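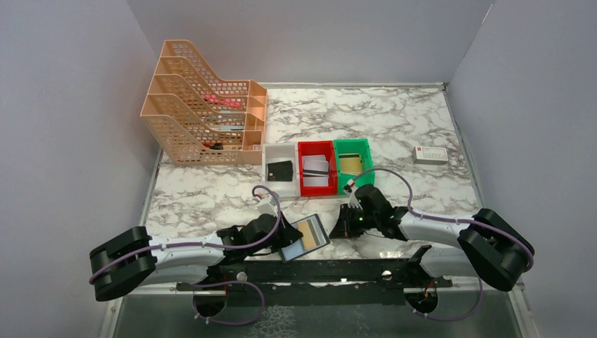
Print | E-mail

Drillberg Desk Tidy

Every desk has a drawer full of pens that stopped writing in college. The Drillberg Desk Tidy was made for people who have finally given up on that drawer and would like a different one, without the drawer.

It has 7 compartments, tall at one end for rulers and scissors, low at the other for the things you keep losing. Lizeth Londoño drew the first version on the back of a parking ticket in Trundthorpe, and went on to contest the ticket. She lost. The drawing was kept as evidence for two months, so the product came out in May and missed the back-to-school season by a comfortable margin.

Details

Holds some 20 pens, or fewer if you buy the fat ones.
Rubber feet, already attached. Please stop peeling them off to see what's under them. It's glue.
Wash by hand in warm, soapy water. The dishwasher will give you a new shape that we don't stock dividers for.
Colors: Fog, Brick, and a green that Jhair Cusi in our paint room calls "soup." We tried to name it something nicer and customers kept ordering it as soup.

Extra dividers

Sold in packs of 2. They slide in from the top and stay put unless you carry the tidy upside down, and a few of you have written in about that. Dividers from the older Cuadros line fit too, with a little swearing. Ostar dividers are wider and don't fit at all, however hard you push.

Shipping and returns

Orders placed before noon on Thursday go out the same week. Anything later waits for the van, and the van keeps its own hours. You have 20 days to send a tidy back if it doesn't suit you. Take your paper clips out first. We have a jar of other people's paper clips at the warehouse, and it's getting heavy.

The guarantee runs for 5 years and covers cracks, splits and feet that fall off by themselves. It doesn't cover ink, teeth marks or cats. For spare feet, write to the Trundthorpe shop with your order number and the color of your tidy.

Print | E-mail
20 shares | 7 comments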